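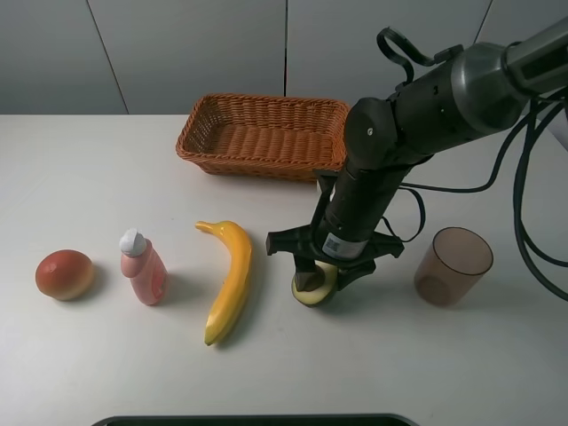
Grastis Pretend Kitchen Lending Kits
Second progress report to the Kiss Fund
Submitted by Keabetswe Pillay, program lead
Sunday, December 12, 2021

Dear Ketill Baldursdóttir,

When I wrote to you in August we had a storage room full of donated play food, a spreadsheet that was mostly blank, and a lot of opinions about baskets. I'm so happy to report that the kits are now out in classrooms and that the blank spreadsheet is gone. We have 1294 pieces logged, cleaned and sorted, and the first group of preschools and family child care homes has been borrowing kits since the fall. What follows goes through the sorting, the containers, the kits in use, the money and what we'd like to do next.

Sorting and cleaning

Play food arrives in every condition you can think of. We got grocery bags of it, shoeboxes of it, and one very large tub that had been in somebody's garage long enough for the price stickers to become part of the fruit. Every piece was washed, dried overnight on racks and checked for splits, sharp seams and anything small enough to be a choking risk for our youngest borrowers. Pieces that failed went out right away. We were stricter than I expected to be, and I'm glad.

The sorting itself was the best part of the fall. We began with the usual groups (fruit, vegetables, bread, dairy and so on) and then had to decide where the avocados went. Half of the staff put them with the vegetables. The children who visited on our trial mornings put them with the eggs, mostly, and once with the soap. We ended up dropping food groups as the main way of sorting and going by shape and by whole or cut. Whole round things such as peaches, oranges and tomatoes go together. Halves and slices go together. It made packing much quicker, and teachers like it too, since a bin of round fruit leads straight into talk about color and size.

Halved fruit has been a surprise favorite. A half avocado with its pale flesh and dark green rim gets picked up, turned over, fed to a doll, used as a boat and served as soup. Whole fruit gets counted and carried. Halves get talked about. Teachers have asked us for more of them in every single round of comments, and we now try to put cut pieces in each kit next to their whole cousins.

Peaches, by the way, are still a problem for labeling. Some of ours could just as well be nectarines, and the card in the kit now says "peach or nectarine" and lets the class decide. One teacher turned that into a whole morning with real ones from the market and has promised to send us her notes.

Containers

You asked last time why we wanted to spend so much of the equipment line on containers, and it was a fair question! Our first trial kits went out in clear plastic bins with lids. They stacked beautifully and came back in perfect shape, and the children treated them like storage. They waited for an adult to open them. When we moved the same food into open wicker baskets, the play began before the adults had finished saying good morning.

We settled on a low rectangular basket in an orange-brown weave. It's wide enough for a child to reach into with both hands and shallow enough that the food at the bottom can be seen. The weave does catch crumbs and glitter – so much glitter – and we've added a stiff brush to the return station. A couple of baskets have come back with a loose strand at a corner. Those are being mended with waxed thread, and so far the mends are holding up well.

The baskets travel inside a zippered carry bag so nothing falls out on the way to somebody's car. At pickup the bag comes off and goes on a hook, and the basket goes on the table or the rug.

For cups we chose see-through plastic ones in brown. I had wanted bright colors. The brown ones were what we could get in quantity from Timine at the price in the budget, and I've come around completely. You can see what's inside them, they look a bit like the tumblers at a diner, and they don't pull attention away from the food. They're also good for pouring games with dry beans, which some of the classrooms with older children have been doing. Please note that beans aren't part of the kit and we ask sites to keep them away from toddlers.

The room

The sorting room at the Hedar building has turned out very well. We kept it plain: white tabletops, light gray wall panels, shelves along the other side. Everything shows up on the white tables, which makes checking returns easy, and small lost pieces don't stay lost. We lay out a returned kit in the same order each time, with the basket at the back of the table, cups to the right and the food along the front, and then go down the card. I had thought of this as the dull end of the job. It's become the hour of the week when we notice things, for instance that grapes leave the kits much faster than any other fruit.

The lighting is a little flat in the late afternoon and we're looking at a second lamp. We also need a better place to dry things. The racks work but they take up a table we'd like to use for packing.

Kits in use

We can now have up to 30 kits out at one time. That's the ceiling for our shelves and our cleaning schedule, and I don't want to go over it until the drying problem is solved. Loans run for 3 weeks. We tried two and the teachers told us, very clearly, that the children were only just getting going.

A few things we've heard back from sites:

One family child care provider wrote that her group had opened a restaurant with a single dish on the menu. It was a peach in a cup. It cost a different amount each day and business was good.

A preschool classroom with children who speak several languages at home used the food cards to make their own labels, and by the second week the children were teaching each other the words at cleanup. The teacher hadn't planned it. She asked if our cards could have blank lines for this, and the new set will.

Another classroom told us the basket was too popular and had to be placed in the middle of the room instead of in the kitchen corner, to stop the line at the door of the play kitchen. I love this. We've put a note in the guide suggesting that sites with larger groups borrow 2 kits or set up the basket as a market stall away from the stove and sink.

We also had less cheerful comments. Some of the softer vegetables hold a smell after washing. Our guide was too long and hardly anyone read past the first page, so it's been cut down to a single sheet with the return list on the back. And the zippers on the first batch of carry bags were poor. The maker replaced them without charge.

Money

We're a little under budget on containers and a little over on cleaning supplies, and we would like your approval to move the difference from the one line to the other. The full sheet is attached. The donated food saved us a great deal, although we did buy new fruit halves to meet the demand I described above. Staff hours have gone as planned except in October, when sorting ran long. We covered that from our own general funds and aren't asking for it back.

What's next

The most exciting piece for me is the cut-and-whole set. It would be a small add-on kit made up only of matching pairs: a whole avocado and its half, a whole lemon and its half, and so on, with a basket for each kind. Speech therapists at two of our sites have asked for exactly this, and we already have nearly enough pieces on the shelf to try it. I'd like to start in late winter with the sites that asked.

We also want to run a mending afternoon for the baskets and invite teachers to come. Several have said they'd rather learn to fix a loose strand themselves than send a kit back in the middle of a loan. And the new cards with blank lines are being printed after the holidays.

Two questions for you. First, may we use the Fund's name on the new cards, and if so in what wording? Second, would you like to come and see a return day? They're on Thursday mornings at Hedar, and you'd be very welcome to take a card and check in a kit with us – it's more fun than it sounds, and there is coffee.

Attachments: inventory list, budget sheet, one-page site guide, comments from borrowing sites.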